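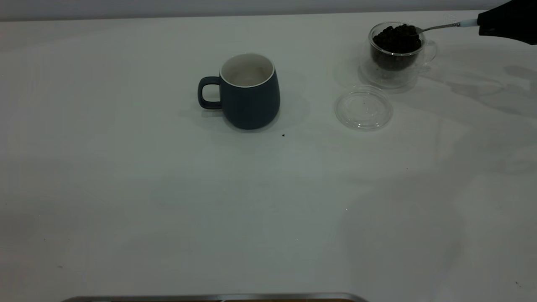

Beans, spoons and a lot of waiting: a morning at Nistora

Notes typed up on the train home, so excuse the state of them. Three of us went, November, freezing, the heater on the shuttle bus broken. Got there at ten past nine and were given lanyards and a biscuit.

Nistora has the ground floor of an old print works. They teach robot arms to do small kitchen jobs by having a person do the job first, through the arm, over and over. I'd read about this plenty and never stood next to it. Noisier than I thought. Mostly fans.

First stop, the coffee table

Yu-na Geum ran our group. Quick talker, good at stopping when somebody looked lost. The table we spent longest at was the coffee one. White top, a dark blue mug, a little clear glass cup of dark roasted beans filled nearly to the top, and a round clear lid lying flat in front of it. The gripper had a thin silver spoon and the bowl of it was resting on the beans. The job is spoon beans from cup to mug. That's all of it.

The person driving was Bukola Etim, sat at a desk two metres off with a hand controller in each fist and a foot pedal. Wherever her right hand goes, the gripper goes, a touch behind. She said the lag stops bothering you after the first week. It bothered me within ten seconds.

What makes it hard, as far as I could follow: beans roll. Push the spoon in too flat and it skates over the top, too steep and it digs in and the whole cup wants to tip. And the cup is glass, see-through, so the cameras are not always sure where the side of it is. Bukola said she tries to come in the same way you would with your own hand and then slow down for the last bit. "If I do it jerky it learns jerky." Wrote that one down in capitals.

Each go from start to finish is called a demonstration, or demo. They keep the bad ones too but mark them, and the marking is done straight away by the driver, pedal once for good, twice for bad. Total on the board for the coffee job was 2,181. I asked how many of those were good and got a smile and no number. Fair enough.

Between demos somebody moves the mug. Different place each time, handle turned a different way, so that the arm doesn't simply learn one spot on one table. Same for the lid. I'd assumed the reset was a two second thing but on some jobs it's longer than the demo. They have a printed sheet of positions and tick them off. Very low tech, liked that a lot.

Moving it by hand

Next bay along, the other method. No controllers. You take hold of the arm itself, press a button near the wrist so the joints go slack, and walk it through the movement. Wanpen Yimyam showed us on a drawer, then let us have a turn.

My turn: heavier than it looks, though they say it's carrying its own weight. You feel the motors helping and then not quite helping. I got the drawer open, knocked the arm's elbow on the post, said sorry to it. Ese Chukwu from our lot was miles better, did it in one smooth pull and was unbearable about it all through lunch.

Wanpen's view is that by hand is good for pulling and pushing, where you want to feel the thing resist, and remote is better for small stuff like the spoon, where your own arm would be in the way of the cameras. Not everybody there agrees. There was a small polite argument about it over our heads, which was the best bit of the tour frankly. Yu-na thinks they'll drop the by-hand bay within the year. Wanpen does not.

The remote room

Upstairs, a room with four desks and curtains. People here drive arms in another building, over the network. It was dark and warm and I nearly nodded off, nothing against them. A man was folding the same towel on his screen. Shifts are 30 minutes then a break, and they are strict on the break becuase tired drivers make sloppy demos. Wrist rests at every desk. I asked about sore necks and got a row of nods.

The software for the desks is called Tidine, their own, and it is ugly as anything — grey boxes, tiny text — but each driver can shift the camera views about how they like. Bukola keeps the wrist view huge and the rest small. The towel man has it the other way round.

Questions from the group

Rakiya Shehu asked the one I wanted to ask, does the robot ever do it on its own. Yes, some afternoons they hand over the coffee job and watch. We were there in the morning so didn't see it. Yu-na wouldn't promise anything about how well it goes. Said it is all right when the mug's close and gets worse when it's far off.

Somebody asked who buys this. Vague answer. Hotels maybe.

I asked whether you can tell one driver's demos from another's. Apparently yes, easily, from the speed and the way they lift. Bukola lifts high. They try to mix drivers on each job for that reason.

Practical stuff if you're going

Booking is by email, groups of more than 3 need to ask first. Photos were fine at the tables, not in the remote room. Flat shoes, there are cable covers all over the floor. Toilets upstairs only. The lift was working when we went but had a note on it about sticking.

Lunch was sandwiches in the front office, the egg went first. Allow a whole morning, ours ran over and we missed the bus and had to walk to the station past the bottling plant, twenty five minutes in sleet.

Would go again, in the afternoon this time, to see the arm have a go at the beans by itself. Ese wants another turn on the drawer. Have emailed Yu-na for both and will post if she comes back with a date.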